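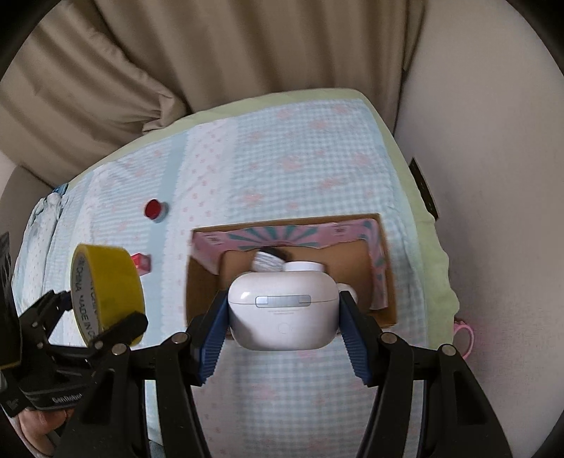 Tinthorpe Hand Gripper, Build Guide
Section 4: Fitting the pads and first grips

By now you have two grippers that open and close and a floor with at least one screw on it. Find the screw before you go on. It belongs to the left jaw. It always belongs to the left jaw.

4.1 Fitting the pads

1. Open the jaws all the way and wipe the inside faces with a dry cloth.
2. Slide a blue pad onto each jaw, ribs facing inward. Ribs facing outward looks sporty and holds nothing.
3. Press until the pad seats against the stop.
4. Tighten the pivot screws until the jaw stops wobbling, then back off a quarter turn.

Note: Pads from the first Faltonik batch run a little tight. Warm water helps. Swearing was tested at length by Mohit Dwivedi and made no difference.

CAUTION: Keep your free hand away from the pivots while closing the jaws. They will find the soft part of your thumb.

4.2 First grips

Work over a bed or a folded blanket. A workbench is more dignified, but things bounce off it.

1. Set out an open cardboard box and a few household items. An earbud case and a roll of packing tape make a good pair, one small and slippery, the other wide and stubborn.
2. Pick up the case by its sides, with one pad on each. Squeeze slowly. The pads should spread into a shallow V as they take the load.
3. Hold the case over the box and count to 20. If it creeps, tighten your grip a little and start the count over.
4. With the second gripper, take the tape by its edges. Keep your hand on the body, well behind the jaws.
5. Lower the case into the box. Lower it. Dropping it from a height is a different section.

Note: Take your earbuds out of the case first. Svenja Baumgartner would like it known that she suggested this in the previous edition.

4.3 If the grip slips

Item rotates: you are holding it off center. Let go and try again.
Item shoots across the room: too much squeeze on a round edge. Move the pads lower.
One jaw lags: loosen the pivot on the slow side by a hair, then repeat 4.1, step 4.
Both jaws lag: you overtightened everything. Welcome to the club. Go back to Section 3.

Replacement pads are part 1882, sold in pairs.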